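Cookies help us keep this site running. By continuing to browse you accept their use. Manage settings

Vallejo Shared Workshop: Course Notes
Handout 2: Laying out the bench and testing the gripper
Posted 15th June by the course instructor

Before you start

You should have the arm bolted down and homed from Handout 1. If the base still rocks when you push on the shoulder joint, fix that first. A rocking base will make every number in this handout wrong, and the errors will look like calibration errors. Check the four base bolts with a hex key and check that the bench itself isn't moving against the wall.

The arm kits in the workshop use the Engate two-finger gripper and the Mosent controller board. If you are building at home with a different gripper, the layout section applies as written. The closing test will need other values.

Bring a roll of painter's tape, a steel rule, a pencil, a square, and a few light objects to pick up. Cups, blocks and small rubber toys are all fine. Don't bring glass or anything full.

Part A. What the grid is for

The arm reports where it thinks its tool point is. You need something on the bench that tells you where it really is. A printed mat does this well but costs money and curls at the corners. Tape is cheap, it comes off cleanly, and you can put it back down in a different place when you change your mind about where the base should go.

In this course the grid has two jobs.

The first is position checking. You send the arm to a tape crossing, lower it, and measure how far off it lands. Do this at several crossings and you have a table of errors for the reach of the arm.

The second is record keeping. When you write down a pick attempt, you write which cell the object was in. "Cup in the middle band, right cell" is good enough for somebody else to set up the same test. "Cup near the arm" is no use a week later.

The grid is not a precision reference. Tape stretches, and a strip laid by hand will wander. For the position check, measure to pencil marks and treat the tape as a way of finding them. The tape edge itself should not appear in your error table.

Part B. Laying the tape

1. Wipe the bench with a damp cloth and let it dry. Tape over dust lifts within a day.

2. Mark the center line of the arm base on the front edge of the bench. Use the square to carry it back across the surface. Everything else is measured from this line.

3. Mark your crossings in pencil first. Make a small cross at each one, long enough that its ends will show past the tape.

4. Lay the vertical strips. Pull off more than you need, hold both ends just above the bench, line it up with the marks, and lower it in one motion. If you press it down from one end to the other while pulling, it will stretch and then creep back.

5. Lay the horizontal strips over the top. Press each joint flat with the side of the rule.

6. Trim the ends with a knife held flat. Don't tear them. A torn end curls, and a curled end can catch a fingertip or stick to the underside of an object.

7. Label the rows and columns on a sheet of paper and tape that to the wall. Writing on the strips wears off and confuses the camera.

Cell size is up to you, within reason. The cell should be bigger than the footprint of your largest test object lying on its side. If the object covers a crossing every time you put it down, make the cells larger.

Common faults in tape grids

Broken lines. A strip was replaced in part and the new piece doesn't meet the old one. For cell names this does no harm. For position checks it does, so use the pencil cross and ignore the strip, or relay the whole line.

Tilted lines. Usually the horizontals, which people tend to lay by eye after taking care over the verticals. Check both ends against the front edge of the bench.

Lifted edges and creases. Press them down. If they come up again, replace the strip.

Ragged joints. More than two layers at a crossing makes a bump. Flat objects will rock on it and you will get different results from the same cell.

Loose scraps. Pick them up before each run.

Part C. Mounting the wrist camera

The camera bracket goes on the two spare holes on the gripper body. Tighten the screws by hand, then a quarter turn more. The bracket is printed plastic and will crack.

Aim the camera so that both fingertips are in view when the gripper is open. You want to see the tips and the bench beyond them. If you see mostly gripper body, tilt it up. If you lose the fingertips when the gripper closes, move the bracket back one slot.

Run the cable along the outside of the forearm with a loop at the wrist joint. Turn the wrist through its full range by hand with the power off. The loop should never go tight and should never drop between the fingers.

Set exposure to manual. On automatic, black fingers make the camera brighten everything else, and the tape washes out as the arm comes down.

Part D. Position check

1. Open the gripper to its full width. Send the arm to the first crossing at a height of 40 mm.

2. Lower it in small steps until the pointer tool just touches the bench. Don't use the fingertips for this. They flex.

3. Measure from the pointer to the pencil cross, left-right and front-back. Write down both values with their signs.

4. Raise the arm before moving to the next crossing. Do not drag.

5. Repeat for every crossing you can reach.

Look at the table before you change any settings. If all the errors are the same size and in the same direction, the base offset is wrong and one correction will fix it. If they grow as the arm reaches out, the link length or the shoulder zero is wrong. If they are scattered, something is loose. Go back to the bolts.

Students often type in a correction for each crossing separately. It makes the table look good and leaves the fault in place. One of the August builds was set up this way and had to be homed and measured again from the start when its shoulder belt was changed.

Part E. Closing test

Set the closing force to 25 percent in the Mosent control panel. Leave it there for the whole session. Most test objects need less than people expect, and a thin cup will crush well before the gripper stalls.

Start with a solid block in the center of a cell. Approach from above, stop, close, lift a little, hold, lower, open. Watch the block as the fingers close. If it slides to one side before it is gripped, one finger is arriving early. Adjust the finger linkage before you go on.

Next, use a cup standing upright and grip it across the outside. Keep the fingers below the rim.

Then lay the cup on its side. This is a harder case for three reasons. The cup can roll. Its open end and closed end behave differently under pressure. And there is now more than one way to grip it: across the outside of the body, or with one finger inside the mouth and the other outside, pinching the wall. Try both ways and log them separately.

For the wall pinch, bring the arm in low and slow. The finger that goes inside has to clear the rim, and the wrist camera loses sight of the tip once it is in shadow. Step forward a little at a time. If the cup starts to turn, stop and back out the way you came in.

A small object placed in the mouth of the cup gives you a third test, picking the object without moving the cup. Note which cell the cup is in before and after the attempt. Light colors are easier to follow on the camera against a dark interior.

What to log for each attempt:

Cell, using the row and column labels
Object and how it was placed (upright, on its side, which way the opening faces)
Grip used
Closing force
Result, in a few words
One still from the wrist camera, saved before closing

Sample still from a bench session, with the cup on its side across the lower horizontal line and a pink piece at the rim:

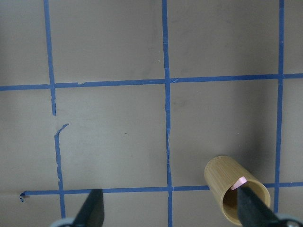
Part F. Fixing problems

The gripper closes but the object drops on lifting. Check the fingertips for dust and tape glue. Clean with a dry cloth. If it still drops, raise the closing force one step and try again.

The fingers don't meet evenly. Turn off the power, loosen the linkage screw on the early side, close by hand until both tips touch, and retighten.

The arm stops partway down. The Gesen power supplies in the workshop cut out when two arms share one. Use your own supply.

The camera picture freezes. Reseat the cable at the board end. If it freezes only at certain wrist angles, the loop is too short.

The cup rolls every time. Turn it so that it lies at a different angle to the fingers, and log the change.

For next session

Finish the error table and bring it on paper. Leave the tape down when you go, and switch the controller off at the wall. Handout 3 starts with recorded moves and assumes the position check is done.

Contact the workshop desk | Copyright Vallejo Shared Workshop | Back to top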